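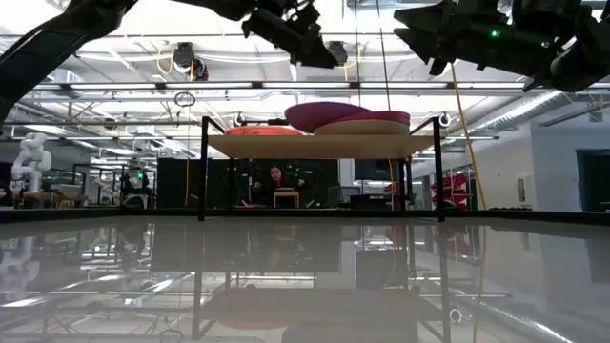 08/04/2019

Long one today, but I think I've finally found why the planner kept giving up near the shelf! I'd padded the collision model of the frame when we moved over to the Doherty branch and forgotten to take it back out - so of course it thought the posts were fat as tree trunks. Took the padding off, ran 482 plans overnight settings and all, and 8 failed (it was 41 before). Two of those look like the old timeout bug in Sturnero, which I'm not touching until I've slept. The shiny table still upsets the depth filter. Must ask Costau for their mask code.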